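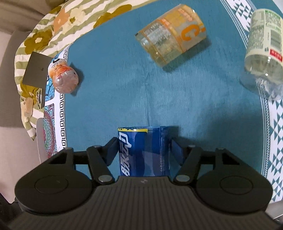 Clearing a table, close up. Hand-held gripper on a blue can, plastic bottles still to go. Photo: Vestotari

MEDIA RELEASE
For immediate use

Can a machine do the chores yet? Some of them, says Vestotari, and slowly

First results out from the Finus household and shop-floor trial
Table clearing the best of 11 chores, fitted sheets the worst
Shop trial with Carrasco to run again from November

Robots can clear a table. They can't yet be left alone to do it.

That's the short version of the first Finus results, released today by Vestotari with trial partners Carrasco (discount homewares and groceries) and Pristel (house and office cleaning). The full results table is on the Vestotari website, including the chores that went badly.

Finus set out to answer a plain question. Which everyday jobs, at home or on a shop floor, can a machine do now, start to finish, without someone stepping in? Eleven chores were picked by Carrasco and Pristel staff, the people who do them for a living. Vestotari did not choose the list and says it would of picked easier ones.

Each chore was tried 500 times. A try only counted as done if the job was finished, nothing was dropped or broken, and no person touched anything along the way. Tidying up after the machine counted as touching.

Best result: clearing cans and bottles off a table into a tub. Done in 82 per cent of tries. Every other chore came in lower.

"We're pleased with that number and we wouldn't put it in anybody's kitchen," a Vestotari spokesperson said. "If you hired someone to clear tables and they made a mess of it that often you'd have a word with them. So would we. But a couple of years back we couldn't get through a single table with a cloth on it."

Cloth is a sore point. A tablecloth moves. Drag a bottle sideways and the cloth comes with it, then the thing next to the bottle shifts, and the machine is reaching for where it used to be. Most of the early work was done on bare benchtops and had to be redone once Pristel pointed out that its customers have tablecloths, placemats, throws and blankets over everything. Patterned ones too. Busy prints gave the vision software trouble for months, clear plastic on top of a busy print more than anything else.

HOW THE CHORES WENT

In order, best to worst. Full numbers in the results table.

Clearing cans and bottles from a table. Standing cans are the easy bit. A bottle lying down can roll, and a squashed one doesn't sit where the software expects.

Putting boxed goods on a shelf. Good when the boxes are all the same. Mixed cartons, not so good.

Facing up cans (pulling them to the front of the shelf, labels out). Reliable but very slow. Carrasco staff timed it against a casual on an ordinary shift and the casual had gone to lunch before the machine finished the bay.

Sorting drink containers for the refund bin. Fine until labels are torn.

Emptying a small bin. Lifting the bag out is alright. Putting a new bag in is where it comes undone.

Wiping a bench. It wipes. Whether the bench is clean is another matter, and Pristel marked hard on this one.

Loading a dishwasher. Plates yes, bowls mostly. Cutlery a long way off.

Picking clothes up off a floor. Socks under furniture were left out of the count after a long argument and have now been put back in.

Hanging shirts on hangers. Buttons.

Folding towels. Small towels were okay, bath sheets dragged the average down badly.

Putting on a fitted sheet. Last by a wide margin. The trial team asked for it to stay on the list for next time.

TAUGHT BY HAND

The machines in Finus learned from people. Cleaners and shop staff did the chores themselves using a hand-held gripper with a camera on it, working at their normal jobs on normal tables and shelves. What the camera saw, and how the fingers opened and closed, became the lesson.

The trial used 400 hours of this. More than half came from homes. Staff were paid their usual rate for the time plus an allowance, and householders signed off before any recording was done in their place. Faces, mail and family photos were removed before the recordings were used for anything. Householders could pull out afterwards and a few did.

Pristel says its cleaners took to the gripper faster than expected, though all of them found it tiring on the wrist. A lighter one is being made.

"The first week it's like eating peas with barbecue tongs," a Pristel spokesperson said. "Then you get the hang of it. What our people noticed was how much they do without thinking. You steady a bottle with your little finger while you're grabbing the can beside it. With two fingers and one hand you can't do that, you have to plan it. Our cleaners ended up giving the engineers notes, which hadn't been the arrangement but has worked out well for everyone."

Those notes changed the trial. One of the first was to take the standing things first, so they don't get knocked by the ones lying down. Another was to stop going for the middle of a bottle every time, as an empty one crushes there. Both are now in the training guide.

WHAT IT MEANS FOR THE SHOP FLOOR

Carrasco hosted the shelf work after hours in two of its stores. It has no plans to buy or lease machines on these results and has told its staff so in writing.

"Speed's the problem for us, then mess," a Carrasco spokesperson said. "A carton that's been opened badly, a leaking bottle, a kid's left half a muffin on the shelf. Our night fill team deals with that forty times a shift and never mentions it. The machine stops and waits for help. If somebody has to stand next to it the whole time then you've got two on the job and one of them's slow."

Carrasco would like to see a machine take on refund containers first. It's a dull job, sticky, and hard to roster. The second shop trial starts in November and will look at that chore and at facing up, in the same two stores, this time with one staff member looking after more than one machine. Hours for night fill staff will not be cut during the trial.

WHAT IT MEANS AT HOME

Not much, this year. Vestotari has no household product for sale and isn't taking orders or deposits. Anyone offering a Finus robot for sale online is not connected with the company. Please report it using the contact form.

The spokesperson said people who have trouble gripping or bending are the ones who write in most, and that they deserve a straight answer on timing. "We don't have a date. We'd sooner say that than give them one and move it. Clearing a table is the nearest to ready. It needs to be right nearly every time, and when it does go wrong it needs to go wrong gently. A dropped can is one thing. Glass we haven't even started on."

Glass, hot food, knives, medicines and anything near a stove were kept out of the trial alltogether. They'll stay out of the next one.

WHAT'S NEXT

More tables. Round ones, low ones, tables pushed up against a couch, with blankets hanging over the side. Drinks with some liquid left in them. Cans that have been stood on.

The same 11 chores will be run again under the same rules so the two sets of results can be lined up. No chore will be dropped for doing badly. Pristel will do the marking again, and wants a twelfth chore added, cleaning a shower screen. Vestotari is thinking about it.

Pristel is also looking for more households to take part. Renters welcome, pets fine, no need to tidy first (please don't). Visits take a morning, starting at 9 am, and householders get a regular clean at no charge for their trouble. Expressions of interest through the Pristel website under Finus Homes.

NOTES FOR EDITORS

Results are for single-arm machines with a two-finger gripper. Two-arm results will be released separately.

"Done" means finished with no human help, as above. Please don't report the table clearing figure as a figure for all chores.

Vestotari makes grippers and the software that runs them. Carrasco and Pristel were paid for staff time in the trial and hold no shares in Vestotari.

Photo at top may be used with this story, credit Vestotari. Larger copy on request.

Interviews: spokespeople from all three companies, weekday mornings best. A demonstration of table clearing can be set up for TV and radio with a day's notice. Allow plenty of time, it's slow.

Media contact: Vestotari media desk, via the press page on the Vestotari website

ENDS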